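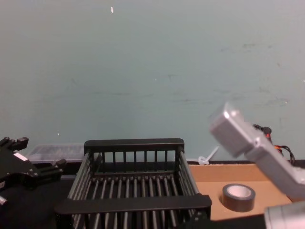

Can a machine tidy a workbench by itself yet? Only the easy parts of it, and slowly, with one of us standing close by.

September 27, 2021. I spent a good long while with the Kirura arms today, and I do enjoy them, even on a stubborn day (Dinesh Bangera says I talk to them, and I suppose I do). The chore is still putting small things into the black wire basket. Tape rolls are fine to practice on. Thin things worry me more, what with the gaps between the rods. We have 226 tries logged since August and I'd love to reach 500 before we touch the grip settings again. Each try can take up to 4 minutes, so bring a book! Dinesh, please check the left wrist bolts before you start.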